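Drawers before desks – notes for the evening talk, October

Slides are thin tonight, so talk more than you click. Fifteen minutes, then open it up.

Start with the question: who here has a white table at home with nothing under it? Wait for hands. Then ask who has nothing ON it. (They'll laugh. Let them.)

My argument is a small one and I love it. We spend all our money and attention on the tabletop and hardly any on the drawer beside it, and the drawer is what decides whether the table stays clear. I've been helping people set up work corners in small apartments for eight years now, and I still get a kick out of watching somebody pull a drawer open and find the thing they wanted on the first try. It's such a little pleasure and you get it twenty times a day!

Tell the Losance Street story. Fulvio Serra had a lovely big table and a drawer unit clear across the room by the window, because that was where it looked nice. So every pen, charger and envelope he took out stayed on the table, since putting it back meant standing up. We moved the unit. That was the whole job. He phoned me a week later to say he could see his table again.

Now the main bit – the reach test. Sit or stand where you really work. Put out your arm without leaning. Whatever your hand lands on is where the drawer goes. Do this with them, get everybody to stick an arm out. Careful with the front row, they're close together.

Points to hit while the arms are out:

Low drawers are fine. People worry about bending, but a low drawer you can see down into beats a high one you have to feel around in.

Pale insides help a lot. A light gray or white interior shows you a dark cable or a paper clip straight away. In a dark drawer the same clip is gone until you move out.

Leave room for the drawer to come all the way out. Measure with it open! I've seen so many units jammed up against a table leg.

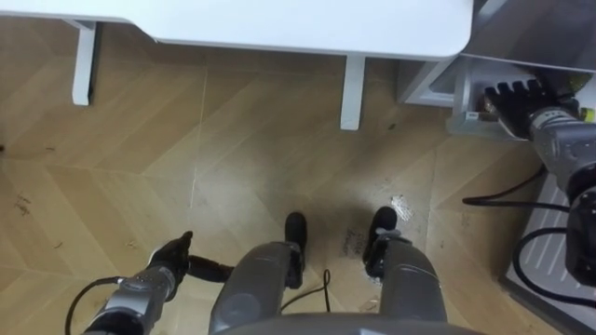
Labels next. Small ones, on the front edge, where you see them as you pull. Krum Mujić taught me this when I was helping at his repair shop, and he was strict about it: one or two words, no "misc," no "stuff." If you can't name the drawer in two words, there are two drawers' worth of things in it. I had seven drawers at home when I tried this and ended up emptying one completely. Best afternoon of my year.

Someone will ask about label makers. I write mine by hand with a fine marker. Either works. Move on or we'll be there all night.

Floor section, keep it short. Wood floors are wonderful to sweep as long as you can get at them. Slim legs are your friend here – a broom goes right around them. If you put down a mat, walk the route you take to the drawer first and see whether an edge lands under your foot. Cables go up off the floor wherever you can manage it. Pass around the Nolitz clips and the Gravon sleeve so people can handle them. I like the clips better, but the sleeve is good if you have a whole bunch of cords going the same way.

Mention the Georgiou sheet by the door. There are some 21 copies, so ask couples to share. It has the reach test on one side and a blank grid on the other for drawing your own drawers.

Homework: one drawer. Only one, please. Tip it out on the table, put back what you used this month, write the label, shut it. Tell them I want to hear how it went, especially if they found something odd at the back.

Questions. If it goes quiet, ask what's in their worst drawer. That always gets them going.

Check the projector cable before people come in.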